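Home Forum Arms & Grippers Help Log in

Two finger gripper for bottles AND boxes, or do I swap tools?

Posted in December by Alois Rainer – 3 min read 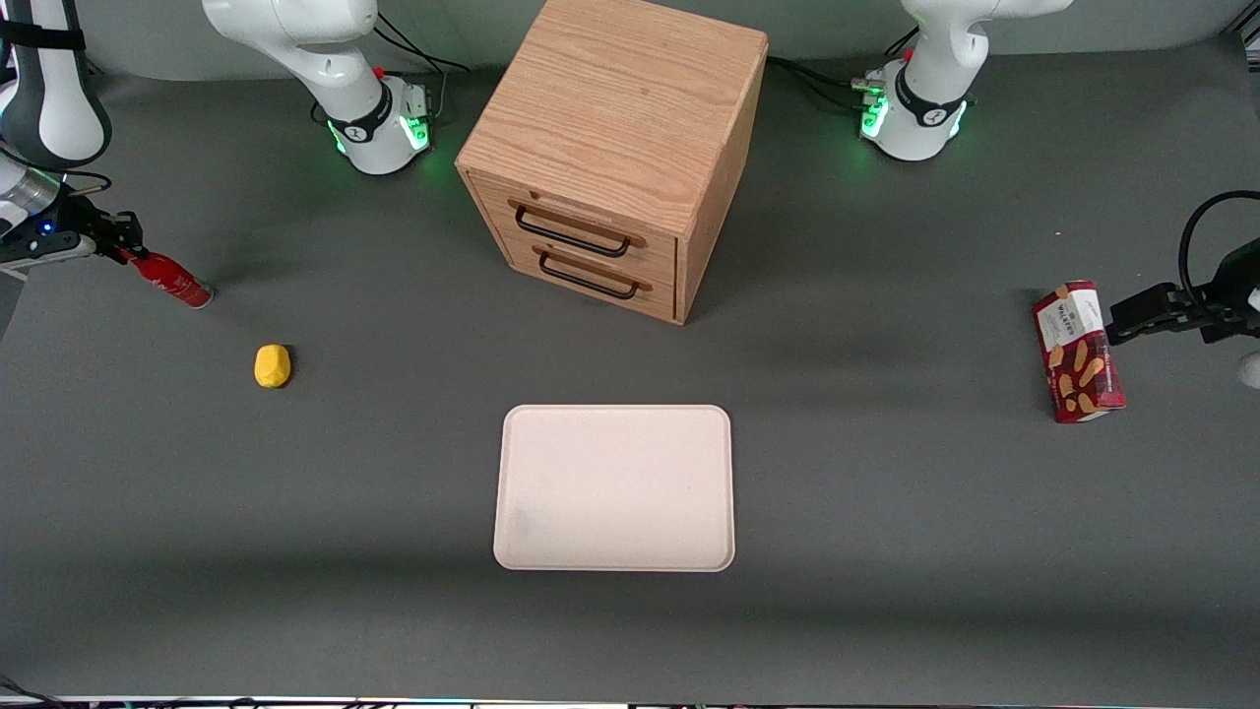
I'm trying to settle on one gripper for both arms before we order the second batch and I keep going back and forth. Job is tabletop sorting, mixed household stuff, nothing heavy. Demo company (Hevavell) wants us on their parallel gripper for everything, my coworker at the Sasavberg site says get the wide ones for boxes and stop fighting it. The two things that give me trouble are the red bottle, which I take by the neck, and the cookie box, which the other arm has to take from the side. Bottle hangs at an angle every time I grab it that way. Box tips a bit at the top as soon as the fingers come in.

Also have drawers to open, black bar handles, and the cabinet sits turned so neither arm gets a straight pull.

Current setup: stock finger pads, force limit at 50 percent, wrist camera off for now. Control box is the Montoya one, not the newer model. Ran 505 grasps on the bottle last month, lost count of the drops after a while, sorry, should have logged it.

Questions really are – different fingers on each side or same? And is the tilt on the box a pad problem or a height problem? Budget for both arms is 2000 including pads so no fancy stuff.

3 replies Sort by: oldest

Stitville_Mark

Same fingers both sides. Trust me. We had a different pair on each arm for half a year and every time something broke we had the wrong spare in the drawer. Plus your calibration files get mixed up, ask me how I know.

On the box, it's height. A tall carton pushed above the middle will lean, pushed too low it leans back at you. Go in a bit under the middle and slow down the last inch before contact. Also check both fingers touch at the same time. If one gets there first it shoves the box over before the other one arrives, and it looks exactly like slipping on video. Took me ages to see that.

For the bottle you have it by the narrow part so of course it swings. Two flat pads on a round neck = basically a hinge. Either cut a V in the pads or grab it lower down on the body if your opening is wide enough. What is your max opening btw? You didnt say.

Drawers – hook the bar with one finger, don't pinch it. Pull along the drawer direction, not along the arm. With the cabinet turned you need to put that angle in your path, otherwise the drawer binds half way and the arm faults.

gripfan921

get the soft pads. fixed all of it for me

Lenka T.

Soft pads will help the bottle, I don't think they fix the box. Thin cardboard caves in before the pad does. Drop the force for the carton to something like half of what you have and keep the bottle where it is, most controllers let you save a seperate force per object. Not sure if the older Montoya does, you may need to send it from your own script.

Other thing, look at your cable on the box side. If it makes a big arch over the gripper and comes down into the body, it can pull on the wrist when the arm reaches out flat. I had a small drift in one arm only and blamed the fingers for two weeks. Was the cable. Retied it further back with more slack and the drift went away.

I'd turn the wrist camera back on before spending anything. Even bad video of the last second before contact tells you which finger lands first. Then buy pads. And log your drops this time :)

Alois Rainer (original poster)

Thanks all. Opening is wide enough for the bottle body, just barely. Going to try lower grab plus V pads first, same fingers both arms. Will retie the cable tonight and post the numbers when I have them.

Back to Arms & Grippers Next thread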